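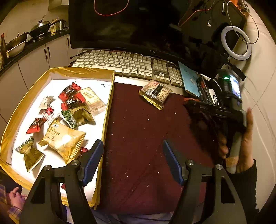 Snack situation, crackers included.

Spent four days in Drirnen, a village the regional website calls "lively all year." I went in December. A thread.

Drirnen sits at the top of a valley, 600 residents in summer, 113 the rest of the year. I got the second number from the sign at the bus stop, where a previous visitor had corrected it in pen and then somebody had corrected it back.

The village is split into an upper part and a lower part. Each one has a chapel. Only the lower one has a store. People in the upper part will tell you the air is better.

The bus up from Drekness takes 40 minutes and runs twice a day. The timetable has a little footnote symbol next to the afternoon bus. There is no footnote. I asked the driver and he said "school," and then closed the door.

Stayed at the Talukder guesthouse. Good beds, radiator with two settings (off, Sahara). Breakfast starts at 7 and ends when the bread does. I was late once.

The big draw is the Livow trail, a loop through the chestnut woods and over the ridge. The brochure says "suitable for families." I'd like to meet them. The second mile is basically a staircase designed by goats.

That said, the ridge is lovely. You get the whole valley, both chapels, and on the far side a reservoir that isn't on my map. I sat there for an hour with a cheese sandwich and my phone had no signal and I was fine with it for most of the hour.

Trail markers are yellow until the old mill, then red, then there's a stretch where it's just a matter of personal belief. Keep the stream on your left. If you lose the stream, go back to the mill and have a think.

Met one other hiker, Chaminda Matubbar, coming the other way around the loop. He told me the worst part was behind him. I told him the same thing. We were both right, and neither of us enjoyed hearing it.

The museum is one room above the post office. Opens in February. I looked through the keyhole and can report a loom.

Someone asked about restaurants: there's a restaurant. Soup, stew, or the other stew. Get the other stew. They take cards if the owner's nephew is in.

Would I go back? Yes, in May, with better boots and a printed map. The brochure also mentions a waterfall. I walked past the sign for it three times and never found the thing.

December 11, 2021, bus back to Drekness. It left six minutes early. Four of us on it, and one guy running.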